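Wheel covers, the indoor way
2 min read

I've been fussing over wheel covers since February, and I'm hooked! The cheap Prandine set popped off twice on the drive to Povholm, so I came in out of the cold to learn the job.

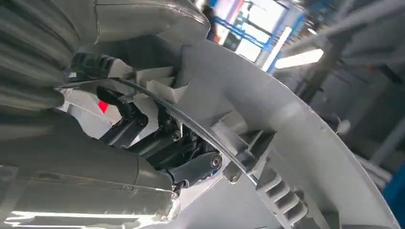
Start with the floor

Gravel eats clips. Pick somewhere flat – and sweep it first.

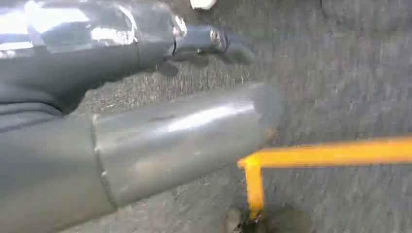

Plain gray floor, my favorite kind.

Tape helps too (I'm a convert). Keep your parts inside it.

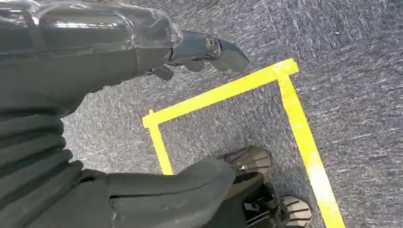
Yellow tape on the carpet.

Then check the ring and the ribbed clips before you push anything on.

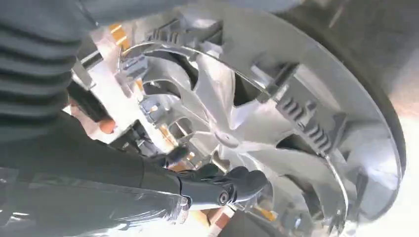 Silver spokes, ribbed clips and a black tire.

Related
7 garage floors we love
Vesdale swap meet: what to bring
12 winter tire habits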